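Bench notebook, 11/12/21

Purchasing notes, second bench. Written up for me, for Titilayo, and for whoever inherits this book when the equipment request goes in and the questions start coming back.

I spent most of today doing what I promised Hryhorii I would do back in April, namely sitting down next to the two-arm cell with a cup of tea and the parts price list and working out what we really need to ask for, as opposed to what we have got used to grumbling over. Those two lists overlap less than I expected. The glasses and the rack are the current task, so I had the cell on glasses all day, and I wrote things down as they came to me, which is why the order here is a bit all over the place. Sorry, Titilayo.

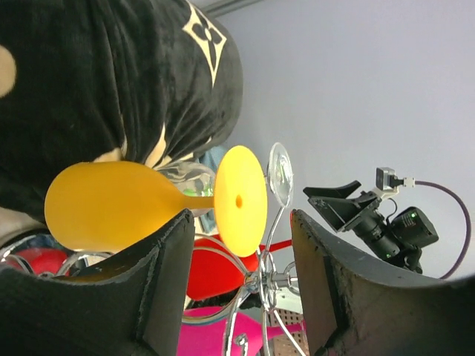
4 min read

First item, and I'd put it first even if the budget were cut in half: finger pads. Ours are scuffed and the edges have gone ragged, and a set of fresh ones costs so little next to everything else on this page that I feel a little silly writing a paragraph on it. Drallora sells the pads at $20 a pair. I would like us to keep a proper drawer of them, labeled, so that swapping pads becomes something a person does before lunch without asking anyone. Samer wants to try casting our own, and I told him warmly that he may do so on his own time and I will clap if it works, but the request should say bought pads.

The stems are where the pads matter. A stem gives you hardly anything to hold, the bowl is all curve, and the foot wants to catch on whatever is next to it. Once there is a rack in the middle with loops of wire in it, the grip has to be the part you are not worrying over. So, pads. Moving on, I promise.

Second item, cables. I have been calling this "tidying" in my head and I'd like to stop doing that and give it a line of its own with money against it. The purple cables loop out a good way from the arms, and when I plan a reach I find I'm planning for the cable too. Fekel makes a clip-on guide kit for $100 that Ifeanyi has used before and liked (he liked it a lot, he talked me through the hinge twice). One kit per arm. I'd also like spare cables in the same order, and I have left the price blank until Fekel write back, so please don't let me forget that the blank is there!

Third item is the one we went back and forth over. Do we buy a complete spare gripper, or do we buy a box of the pieces that wear? The spare from Bresley is $745 with the mount, and $700 without it. Tobiloba pointed out that we already have a mount in the cupboard from the old bench, which would save us the difference, and then we went and looked in the cupboard and the mount has the wrong hole pattern. So $745 it is, if we go that way.

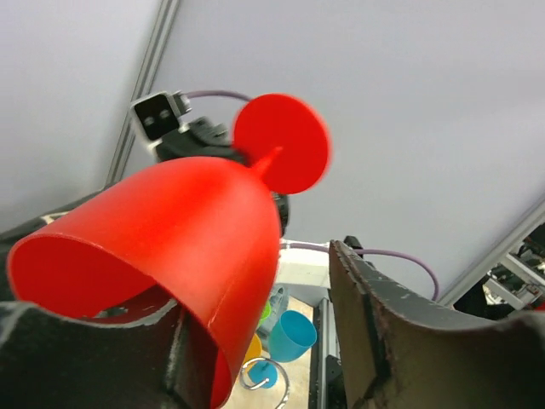
My own feeling, and I have changed my mind on it since this morning, is that the spare is worth it. When a gripper comes off for repair the whole cell stops, both arms, because nearly everything we want to do this winter is a two-handed job. A box of small parts helps only if there is somebody free to do the fitting, and in the weeks before a demo there never is. I would sooner have a gripper on the shelf, swap it over, and fix the tired one slowly and properly with the radio on. Titilayo, if you disagree, write it in the margin and we'll talk.

Fourth, things for the arms to handle. This is the cheap and cheerful end of the list. The plastic wine glasses have been a real pleasure to work with: bright colors, light, and you can tell from across the room which one you are talking about. I want to order a second set of the same in case they are discontinued, and a plainer rack to go alongside the curly one. The curly one is lovely but it is a hard place to begin for a new operator. The cloths can stay as they are. We have plenty of cloth.

Fifth, and this one is for next year and shouldn't go in the present request: the Lu tabletop. It's a wipe-clean surface with a grid under it, and Samer has the leaflet. I think it is a nice thing and I don't think we need it. What we have is flat and has served us well.
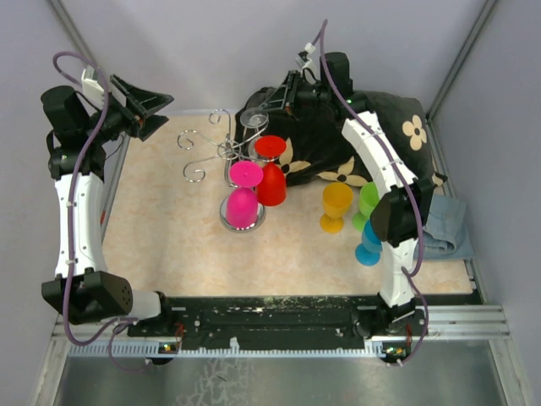 Cell two on the glasses task, both arms over the table.

A few loose ends before I close the book. The boards at the front rail: I'd like to price small covers for them, because people lean on that rail when they are thinking (I am people). Hryhorii says he can print covers from scrap, so I have put them down as zero cost with his initials next to the line. The camera mounts I've left alone. Ifeanyi has opinions on those and has asked for a page of his own, which he can have.

Order of asking, then, if they come back and say we can't have it all: pads, cable guides, spare gripper, glasses and rack. The tabletop waits. I'll type the request up clean tomorrow and leave a copy under the price list for Tobiloba to check my adding.

Still to do: chase Fekel on the spare cables, ask Drallora whether the pads come in a softer grade, and throw out the mount with the wrong holes before one of us gets hopeful over it again.

Recent entries
Pad wear and what we've tried so far
Ifeanyi's page on camera mounts
What is in the cupboard from the old bench
Bresley quote, with and without mount
Notes for new operators on the second bench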